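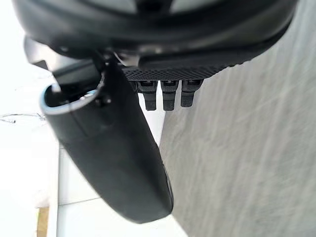
View from the wrist camera: a black gripper finger over a pale floor, gray textured surface at right.

The Havis repair shop in Holtwood opened its doors one afternoon in June, and I went mainly to see the handling cells. There are 7 of them, in a building where 28 people work. Visitors sign in at the side entrance and get a vest.

Before the cells went in, everyone on the intake side lifted and turned parts by hand for the whole shift. Now an operator sits at a desk with the wrist camera view on one screen and the job list, which runs on software called Menus, on the other. When the arm stops on a part it can't place, the operator takes over, moves it, and hands control back. I watched for 15 minutes and saw this happen several times.

Two people on the late shift told me their shoulders are better. They also said the day feels longer sitting down, and that they talk to each other less. The shop now rotates people between the desks and the repair benches at noon, which the staff asked for. Pay stayed the same for both jobs, and the training took almost 100 hours.

Finger changes are still done by hand at a bench next to the Lodhi compressor. The tour ended there at 4, with coffee in the break room. Parking is behind the building, and the front lot is for trucks only.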